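Ok equipment budget thread, lab automation edition. Usha Poojary wants numbers by May so here goes

Ornby arm is the easy line. Everyone forgets grippers, fingers, spares. I put in 7 sets of fingers and got asked why

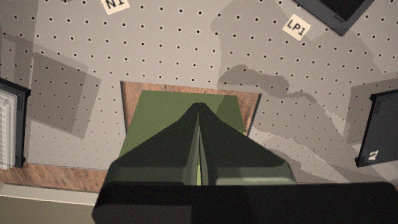 Do you buy the service contract up front? Depends on who fixes it at 8 pm. We don't have that person, so we're buying it.

Quotes so far: Drellby came back in 20 days, Bangera still hasnt. Vignesh Namboodiri is chasing them

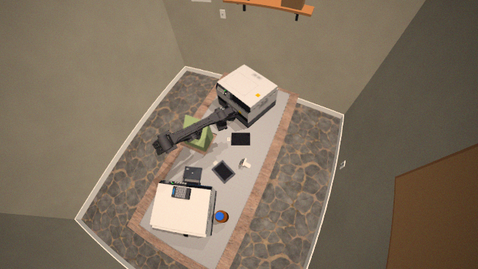

Bench space is a budget line too — put it in early. One arm on a pedestal has to serve a machine at each end of the table, so reach decides the arm model, then the arm model eats the money. Measure first pls

Second arm is 712 a month on the Winero lease. Cheaper than buying for year one, worse after taht 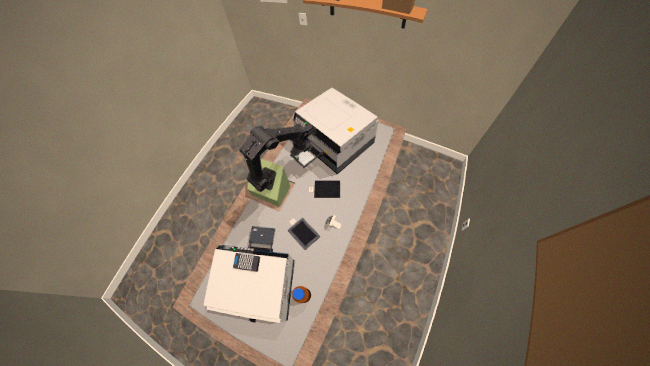

and the lease doesn't cover moving it. Ask for that in writing. Also shipping, also training days, also whoever rewrites the protocols

Draft sheet goes to Usha tonight, will post the template after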